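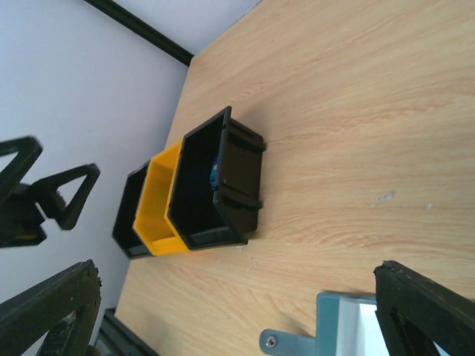

Storage and Desks > Small storage

Open bins on the desk or everything in a drawer?

Posted by flavstead_fen
I've cleared my desk and I'm trying to decide what goes back on it. At the moment I have small plastic bins in a row, black, yellow, black, near the wall. They work well enough for pens, chargers and odd bits, but dust gets in and I never look in the back one. The alternative is the Sidden drawer unit, which would go underneath. It's 1,399 for the two-drawer version in my local shop, and that seems a lot for two drawers.

My other problem is cards. Business cards, loyalty cards, appointment cards, the lot. They've been floating about in the bins and I want them in one place.
Fenna Baert

Reply from obiwott
Keep the bins. Things you use every day should be open and within reach. I had drawers for years and they filled up with rubbish.

If dust bothers you, tip them out in March and wipe them. It takes ten minutes.

Reply from paperclip330
I disagree with that. Open bins on a desk look untidy however neatly you line them up, and people drop things in them as they walk past. A drawer shuts. I'd pay for the Sidden, or look for a used one.

Reply from obiwott
Depends who walks past your desk. Mine is in a spare room.

Reply from flavstead_fen
Mine is in the hall end of the living room, so people do walk past. I've had receipts, a button and half a biscuit so far.

For the cards I'm trying a booklet with clear pockets. Teal cover, stitched round the edge.

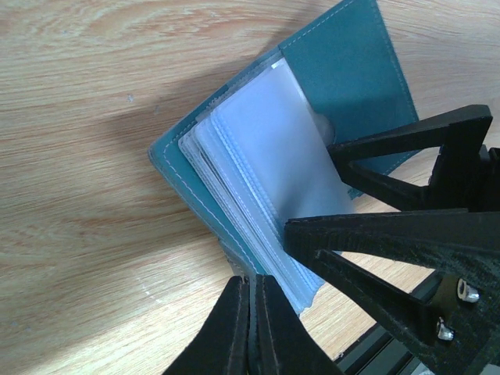

Card album, open

It lies flatter than I expected with the back cover on the desk. There are plenty of sleeves. I'm undecided whether to sort by name or by type.

Reply from tistudico
By type. You won't remember the name of the boiler man but you will remember that you want the boiler man. I put trades at the front, then medical, then shops.

Reply from paperclip330
By name is better if most of them are work contacts. I had 330 cards at one point and by type was hopeless, as half of them fitted two places.

Reply from tistudico
330 is a different job. I'd scan those and throw them out.

Reply from obiwott
Don't put two cards back to back in one pocket if you need to read both sides. Also check whether the plastic sticks to glossy cards. My old album pulled the print off a few.
Oduor Biwott

Reply from flavstead_fen
Good point about the print, I'll keep the glossy ones out for now.

I'm going with type for the cards. The bins are staying too, but I may drop the one at the back. Is anyone near Flavstead selling a Sidden?

Reply from paperclip330
Paul on the swaps board had one listed, no idea if it's gone. Measure the gap under your desk first, the runners stick out at the back.

Thread views: 3,465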